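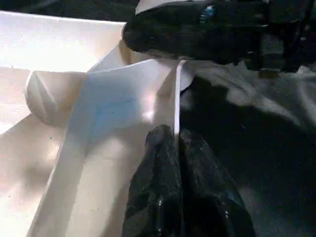

Nuwan Gazi
Posts: 63

Right, packing people, I need opinions. I've been boxing up for the move to Oltcombe all through October and I've hit the awkward stuff: lampshades, two jugs with silly handles, a mirror that isn't quite square. My sister swears by bubble wrap for everything, but I've got a big stack of white packing material left over from a bookcase delivery and I've been folding it into shapes instead. You get all sorts of planes and curves out of it once you start, and a fold with a bit of a bulge in it makes a lovely soft-looking pocket.

My question is whether folded stuff like this will hold its shape for a couple of hours in a van, or whether I'm kidding myself and should go and buy a roll of something proper. I've got until the end of the month and the spare room is already full to the door.

marrowfat_pete
It'll be fine if you don't leave gaps. I moved a whole dinner service in nothing but folded card and lost one saucer, and that was me dropping it on the drive. Is yours card or foam? I can't tell from the photo. Card creases and stays creased, foam wants to spring back, so they need treating differently.

Nuwan Gazi
Bit of both in the stack, Pete! The bookcase came with everything going. I've been grabbing whatever's nearest, which is probably my first mistake.

tansy_b
Sort it into two piles before you do anything else. Card for the sides and dividers, foam for anything touching glass or glaze. I'd also say don't fold the card too many times along the same line, it goes floppy and then you've just got an expensive bookmark.

Hexham Lil
Going to disagree with everyone here. I used folded card round a mirror two moves ago and the corner went straight through it. Corners need proper corner protectors. I got mine from Skalari, they come in a bag of 20 and I've still got most of them if you're anywhere near me. Flat card is fine for the face of the mirror but please don't trust it on the edges.

marrowfat_pete
How thick was your card though, Lil? Cereal box or the double-walled stuff? Big difference.

Hexham Lil
Double-walled, thank you Pete, I have moved house before.

marrowfat_pete
Fair enough! I'll stand by it for crockery but I'll give you mirrors.

old_kettle
What are you doing about the lampshades? People always squash them. Best thing I did was put each one in its own box, standing the way it stands on the lamp, with crumpled paper underneath and nothing at all inside or on top. Takes up a daft amount of room but they came out perfect. Nesting them is asking for dents unless they're really different sizes.

Nuwan Gazi
Oh no, I've nested them. Three deep. I'll be undoing that tonight then.

tansy_b
If they're fabric, use plain tissue and keep newspaper well away. The ink came off on a cream one of mine and it never came out, I tried everything.

dab_hand_37
Seconding Lil on the corners. For the jugs, wrap the handle first on its own, then the body, then the whole thing together. I do the handle with a long thin strip wound round and round till it's fat, and then fill the gap between handle and jug. It's the gap that gets you. Once that's packed solid the thing is basically a lump and you can put it anywhere in the box.

Also write JUG on the outside. I opened one of mine by chucking it on the bed.

Nuwan Gazi
That's brilliant, I'd been leaving that gap empty. One of them was my gran's so I'm going to do it your way tonight with the softest bits in the pile. And yes please to the corner protectors Lil, I'll message you! I'm still going to use the folded white stuff for filling out the boxes, there's far too much of it to throw away.

Hexham Lil
Filling is what it's good for. Give the box a gentle shake when you've taped it and if anything shifts, open it up and stuff more in.

old_kettle
And don't overfill with books while you're at it. Small boxes for books!

Nuwan Gazi
Books are done, kettle, small boxes every one, and my back still hates me. Off to rescue the lampshades.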